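How Do You Teach a Robot Something New?

Hi! I write the robot pages here at Vavent, and my favorite question from kids is this one: "Who tells the robot what to do?" The short version is that people do, and a lot of the time they do it by showing, the same way somebody once showed you how to tie your shoes.

Now for the longer version. First, a peek from down at the robot's own gripper.

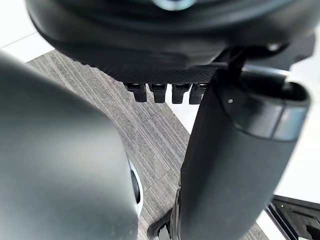
Gray striped carpet and plenty of dark robot parts, both times.
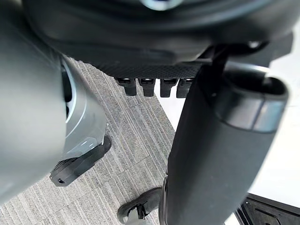 Why can't you just tell a robot what to do in words?
Some robots can follow spoken or typed instructions, but words leave out a lot. If I say "pick up the sponge," you already know how wide to open your hand and how hard to squeeze. A robot needs to learn those parts too, and a good way to learn them is to go through the motion while a person is in charge.

OK, so how does a person show it? There are 2 main ways, and I've tried both (I'm better at one of them, you'll see).

Moving it by hand

Some robot arms can be switched into a mode where they go easy and let you push them around. You take hold of the arm and guide it to the cup, close the gripper, lift, and set the cup down somewhere else. Inside each joint there's a sensor that keeps track of how far the joint has turned. The computer writes all of that down many times every second, so when you're done it has a kind of diary of the whole move.

I love this way! It feels a bit like dancing with somebody who lets you lead. The tricky thing is that your own hands and arms can get in front of the camera, and then the robot's pictures are full of you.

Driving it by remote control

The other way is called teleoperation. "Tele" means far away, and "operation" means, well, operating. You hold a controller, or you move a small copy of the robot arm, and the real one follows along. You can be across the room or in a different building.

My first try was a disaster. I was supposed to put a sock in a basket, and I dropped it on the floor so many times that I started talking to it. Your brain has to get used to a hand that isn't attached to you. After a week of practice I could do it without saying a word to the sock.

What are the cameras for?

While you drive, the robot saves what its cameras see along with how its arm moves. Lots of robots carry a little camera right near the gripper, on the wrist. It goes wherever the hand goes, so it gets a close view of whatever the robot is reaching for. It can see bits of the robot too.

How many times do you have to show it?

More than you'd think! For our sock project, which we named Cumov, we recorded some 3,000 tries. The first 1,000 were all with the same basket, and the robot got confused when we swapped it for another one. So we went back and changed things up: different socks, different spots on the floor, lights on, lights off.

Then a computer program studies all those tries and looks for patterns. When the camera sees this, the arm usually does that. After enough studying, the robot gets to try a sock by itself, with a person standing by the stop button.

Try it at home

Ask a friend to be the robot. They close their eyes and hold out one hand. Gently steer their wrist to a pencil, help them pick it up, and move it to a box. Do it a few times, then let them try alone. Next, move the pencil a little bit and see what happens!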